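In defense of the half-finished bottle

I want to say something nice about people who don't finish their drinks. I know how that sounds. I grew up in a house where you drank what you poured, and my aunt could spot an abandoned glass from two rooms away. But I've been thinking about this since I moved my working hours over to the lounge on the ground floor of our building in Forkisdale, and I've come around to the idea that a drink left sitting on a table is one of the friendlier things you can find in a shared room.

Some background, for those of you who skipped my last couple of posts (I saw the numbers, I know who you are). Our building has a lounge. It has round tables, gray chairs, and a heater that clanks. For the first year I lived here I walked straight past it to the elevator. Then in October my upstairs neighbor started learning the drums and I took my laptop down there out of pure self-defense, and I've been down there most afternoons since.

What I noticed first was the drinks. Bottles with an inch left in them, bottles with most of it left, mugs, paper cups, that mango thing they sell at Clirkley that's way too sweet to get through in one go. And I noticed that I was judging people for it! I'd sit down with my one sensible water and think, well, somebody was raised by wolves.

There's a notice by the door now asking us to "consume or remove all beverages." Tanvir Fakir put it up. Tanvir is a lovely man and I've told him to his face that I think the notice is wrong, so I don't mind saying it again on my blog. He has a point about rings on the wood, I'll give him that. He also says that a room with old drinks in it looks like a room where no one cares. I think it's the other way around, or at least it can be.

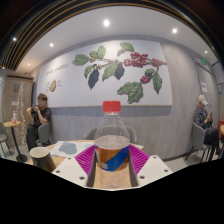
A drink is a really good excuse to sit down, and I don't think we give it enough credit for that. You can't just plop yourself in a chair in a room with other people in it and do nothing. I mean you can, but it takes a confidence I've never had. With a bottle you've got a reason. You take a sip, you screw the cap back on, you look at your phone for a while, and every so often you remember it's there. Take the clear one with the red cap and the orange and blue label, with the top of it all air and the pale stuff still sitting in the lower part. Two people on their phones, one in a white ball cap, heads down, and there's a cup on the table as well and another little bottle on the side table by the wall. Does anybody look thirsty to you? I love that. It's a room with more drinks than conversations and I'd happily take the next chair.

The screw cap matters, by the way. I have strong feelings about this. A can is a commitment - once you've opened it you're on the clock, and you either chug it or you drink it flat. A cap lets you change your mind. You can have three sips now and the rest on the bus. My friend Sumaiya Mondal carries the same bottle of lemon tea for what must be days, and when I teased her about it she said she only buys it so she has something to do with her hands. I think that's a perfectly good use of lemon tea.

Now, waste. Yes. I'm not going to pretend it isn't a thing, and when I wrote about leftovers in the spring I got 25 comments, most of them cross. If you pour half of everything down the sink, that's money and plastic and I'm not cheering for it. But a bottle with the cap on isn't wasted yet. It's paused. What bugs me is when somebody comes through at six o'clock and sweeps the lot into a trash bag because the tables "look messy," including (this did happen) a brand new iced coffee whose owner had gone to the bathroom. The owner was me. I'm over it.

I went to see a friend in Vornton last month and her building's lounge is spotless. Glass tables, a big bowl of fake lemons, a sign about coasters. I sat there forty minutes waiting for her and not one other person came in. I had a juice with me and I was scared to put it down.

So, Tanvir, here's my offer. Coasters, fine, I'll buy them myself. Mugs go back upstairs at the end of the day, and anything with milk in it goes the minute you do. But if it's got a lid on, leave it alone until morning. Somebody might be coming back for it.

Related posts
Leftovers are a meal and I will not be taking questions
The drummer upstairs, part two
Which Mridha tea is worth the walk
What I keep in my bag and why it weighs so much
A short complaint about glass tables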